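6 min read
Filed under: Home & Habits, Small Rants

So it's May and I'm writing this at the kitchen counter at half past nine at night, because I finally did the thing I've been putting off since we moved to Ellis Street. I dealt with the email.

I had 1042 unread messages. I know some of you have way more than that (Nouhaila Amrani, I've seen your phone, I love you, please get help) but for me that little red number had started to feel like a person standing behind me in line, sighing. Every time I picked up my phone to check the weather I'd see it, feel bad, and put the phone down without checking the weather. I got rained on twice.

I want to be clear that I'm not an organized person. I've tried the apps. I tried the folders with the color labels, and I had a whole folder called "Action!" with an exclamation mark, and do you know what was in there when I opened it? A coupon for a mattress and an invitation to a baby shower. The baby can ride a bike now.

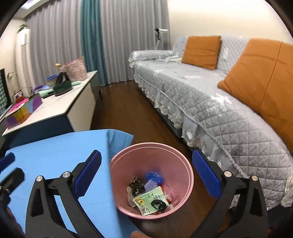
Anyway, my cousin Shahla told me her rule, and her rule is that anything older than six months gets archived without looking. All of it, in one go. I said what if there's something important in there and she said, "Then they've called you by now, or they've given up." Which, ouch, but fair! It took me two evenings to work up the nerve. I hovered over that button like I was defusing something. Then I clicked it and went and ate cereal standing up, and nothing happened. The lights stayed on.

That left me with a bit over two hundred, and these I went through by hand. A good half were newsletters. I must have been signing up for newsletters in my sleep, because I had one about sourdough (I don't bake), one about Lisbon apartments (I don't live in Lisbon), and a daily one from a shop called Saltico where I bought a single jar of pickled lemons as a gift. Daily! What can they possibly have to say about lemons every day? I read three of them before unsubscribing and I do now want more lemons, so well done to them I guess.

The unsubscribing is its own adventure. Some places let you go with one click, very gracious. Others want you to log in, and you never had a password, so you make a new account in order to leave. One asked me to pick a reason from a list and none of them was "I'm tired." I picked "other" and typed "I'm tired" in the box.

And then there were the real ones, the ones from people. That was the part I'd been dreading, if you want the truth. There was a long one from Sanaa Bensaid, who I used to share an office with at Brilley, all about her garden and her mom's knee and a book she thought I'd like. She'd sent it in January. I felt my face go hot reading it. I started about four different replies that began with a paragraph of apologizing, and they all sounded like I was the one who needed comforting, so I deleted them and just wrote back about the book and asked after the knee.

She answered in twenty minutes. The knee is great. Her mom's taken up swimming.

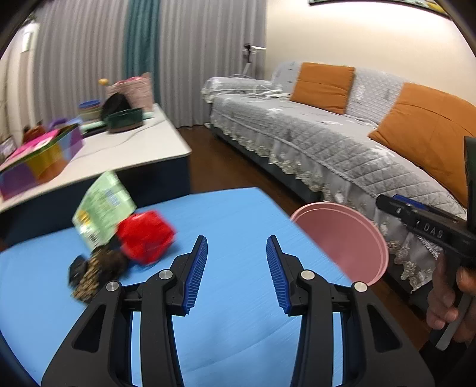 I've been thinking about how much time I spent feeling guilty about that email compared to how long it took to answer it. Months of low-level guilt versus ten minutes of typing! I could have learned the guitar. Well, I could have learned one song.

My new setup, for anyone who wants it, is pretty basic. I look at email after lunch and again before dinner, and I took it off the first screen of my phone so I have to go digging. If a reply is short I do it right then. If it needs thought I write the person's name on the back of an envelope and stick it on the fridge. Right now the envelope says Digby (he wants the chili recipe, Digby, it's coming) and "dentist??" with two question marks and I can't remember what the second one is for.

I did slip already, I'll admit. I bought socks on my lunch break and forgot to untick the little box, so the sock people have my address and they are thrilled about it.

Next up is the photos on my phone. There are 3000 of them and I'd guess a third are of parking spots.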